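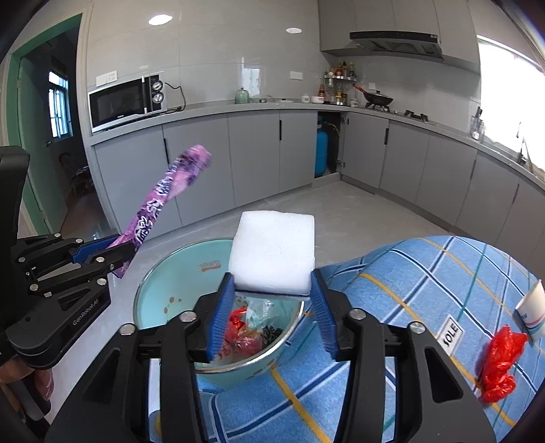
Domestic Services and Housekeeping
Unit 4: Emptying and Sorting Waste from the Kitchen
Course handout, Pridance Centre for Household Studies
Unit leader: Vesna Dumitrescu
Practical supervision: Ignacio Calvo and Nayeli Muñoz

Purpose of the unit

Students who have completed the earlier units will be able to wash up, wipe down and put away to the required standard. Unit 4 deals with what is left over: wrappers, bags, scraps, spent sponges and the loose matter that collects in bowls and basins during a morning's work. The notes should be read before the practical session in the teaching kitchen and brought to it. They replace the February version, in which the section on sponges was incomplete.

Terms used

Film means any thin, flexible plastic, whether clear, printed or coloured. Snack wrappers, carrier bags and the inner bags of dry goods are all treated as film for the purposes of the practical, although they may later go to different places.

Rigid plastic means any piece which holds its shape when pressed lightly between finger and thumb. Lids, tubs and broken parts of household articles fall under this heading.

Loose matter means anything that cannot be lifted as a single piece: coffee grounds, tea leaves, spilt soil from a pot plant, crumbs, sweepings.

Collecting vessel means the basin, bowl or bucket into which waste is gathered before it is sorted. It is not the bin. Students regularly confuse the two in written work, and marks are lost.

The collecting vessel

A wide, round basin is preferred to a deep bucket. The contents can be seen at once, the hand does not have to go in blind, and the sides are easily wiped. Any size may be used provided that it stands level and can be lifted by one person when it is in use. It must never be one that is also used for washing salad or mixing food. Where a household owns several basins of the same colour, the one kept for waste should be marked on the outside with a strip of tape.

Printed marks on the inside of a basin fade with scouring and are no guide to its condition. Students should look instead for cracks at the rim and for spots or stains on the inner wall. A spot that comes away with a damp cloth is dirt. One that remains after washing with detergent should be noted, and the basin may continue in use for waste only.

Order of work

The following order is taught at the Centre and is assessed.

1. Put on gloves and clear a space beside the basin. Set out the receptacles for film, rigid plastic, loose matter and general waste.

2. Look over the contents before touching anything. Glass, blades, skewers and can lids are dealt with first and separately, as set out in Unit 2.

3. Lift out the large light items. Crumpled bags should be picked up by the middle and raised slowly, as they frequently have something folded inside them. Open each bag over the basin and shake it once.

4. Lift out long wrappers by one end. A long wrapper tends to trail, and anything clinging to the far end will drop on the floor or against the cupboard doors if it is swung. Keep it over the basin until it has stopped shedding.

5. Remove the rigid pieces. Wipe each one if it is soiled and set it aside.

6. Deal with the loose matter last. Dark granular material should be identified before it is disposed of. Coffee grounds and soil look much alike in a basin and may be composted where the household does so; spent cat litter, charcoal and ash may not. If the material cannot be identified, it goes to general waste.

7. Wash, rinse and dry the basin, including the underside of the rim, and return it to its place.

Steps 3 and 4 may be exchanged. The remaining steps may not.

Notes on printed wrappers

Brightly printed film is the item on which students most often ask for a ruling. The colour of the printing has no bearing on how the wrapper is sorted. Neither has the language in which it is printed, and students should not set a wrapper aside merely because they are unable to read it. The points to be considered are whether the film is clean enough to be accepted locally, and whether it is plain plastic or has a metallised lining. The usual test is to crush the wrapper in the fist and release it. Film that springs open again is generally plain plastic; film that stays crushed generally has a lining. The test is imperfect, and very old or very thin film may mislead. Where doubt remains, follow the instructions issued by the local authority.

Sponges and foam blocks

White foam cleaning blocks and ordinary washing-up sponges are treated separately in this course.

A foam block cleans by wearing away. It is used damp, with light pressure, on marks that detergent has not shifted, and it becomes smaller in the process. It should not be used on polished, lacquered or non-stick surfaces, nor on any utensil that will touch food unless that utensil is afterwards rinsed. A block with square edges and an even face is fit for use. One that has begun to crumble is finished and should be placed in general waste. Blocks are held flat by the sides or lower corners when being inspected, so that the face can be seen in full. Do not pinch the middle, which tears.

A washing-up sponge is retired when it smells after rinsing or when the scouring layer has begun to lift. It may serve for a short time as a floor or basin sponge, in which case one corner is to be cut off to show that it has been moved down. It must not return to the sink.

No sponge of either kind should be left lying in the collecting vessel. It will take up whatever has settled there, and is then of no further use for cleaning.

Common faults observed in the practical

Mr Calvo has asked that the following be brought to the attention of all groups.

Tipping the whole basin into the bin in order to save time. The work is then unmarked, whatever the state of the basin afterwards.

Pressing film down into the basin to make room. Film should be lifted out as soon as the basin is full.

Rinsing loose matter down the sink. Grounds and grit settle in the trap, and the drain in the teaching kitchen has been cleared twice for this reason.

Leaving the rim unwashed. Shiny rims show grease readily and are checked by the assessor first.

Assessment

The practical carries 9 marks for order of work and 4 for the condition of the basin and worktop at the close. Students are assessed individually. Talking is permitted, but help with sorting is not. Gloves, cloths and detergent are supplied; students with a sensitivity to latex should inform Ms Muñoz in advance.

The written task is a short account, not exceeding 700 words, of the waste produced by one meal in the student's own household and how it was sorted. Accounts should be plain and specific. Entries such as "various rubbish" will be returned. Work is to be handed in at the office in the Vonareo Building, marked with the unit code 1361, before the second practical.

Students who miss the practical should apply to Noman Chaudhry for a place in a later group. Questions on the written task should be addressed to Ehsan Abbasi.

Preparation for Unit 5

Read the handout on the care of cupboards and drawer fronts, and bring a clean cotton cloth.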